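We use cookies to improve your experience on this site. By continuing to browse you accept our cookie policy. Accept | Manage settings

Verneo puts its sorting arm up for monthly hire

Small shops that want a robot arm but can't stomach buying one have a new option from Wednesday. Verneo, the Flarkutbridge automation outfit, is opening its single-arm sorting kit to monthly hire, with no long contract and a setup visit thrown in.

The price: $1,000 a month. Minimum term 2 months. Arm, gripper, control box, software and a phone line to a human being during working hours. Table not included. Buyers who have asked about a purchase price are being told to wait till November.

The kit is called Carhuamaca. It's meant for light repetitive stuff, picking small items off a flat surface and putting them where they belong, and Verneo is pitching it at repair benches, parts counters and mail-order rooms where one person ends up doing the sorting between other jobs. It is not for heavy loads and the company says so up front on the order form.

Keith Haworth, who runs the hire side, said most of the calls so far have come from firms with under a dozen staff.

"They don't want a big integration project," he said. "They want it on the table by lunch and they want to know who to ring when it stops."

Training is done by showing. An operator guides the arm through a pick a few times, saves it, names it, moves on to the next. Haworth said a new customer should plan on over 5 hours with the thing before trusting it with real stock, longer if the items are shiny or very flat. Thin cardboard is a known headache. So are clear bags, and Verneo won't promise either one.

First outside customer is Pestside, the trap and bait supplier on the east side of town, which has had a kit on trial in its returns room. Staff there liked the hire terms, were less keen on the software, which logs you out if you leave it idle. An update is comming, Verneo says, no date given.
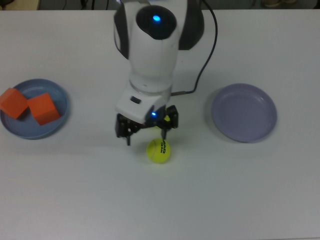
Verneo wants would-be hirers to try a few picks before they sign anything, and the demo bench is kept simple for that. Loose items, plates to put them in. A tennis ball marked HEAD TEAM sits under the open gripper, with two orange cubes in a blue-gray plate to the left and a lavender plate to the right with nothing in it. Visitors can also bring there own parts in, and Haworth would prefer they did. Nothing over the weight limit on the form, nothing sharp.

Hire covers wear on the fingers but not damage from drops or spills. Delivery is free inside Flarkutbridge, quoted by distance elsewhere. Returns need a week's notice and the original crate, so don't throw out the crate.

Bookings for bench visits go through the Verneo front desk, open from 9 a.m. Slots are short and walk-ins will be turned away if it's full.

Get local business news in your inbox every morning. Enter your email address to sign up for our newsletter. You can unsubscribe at any time.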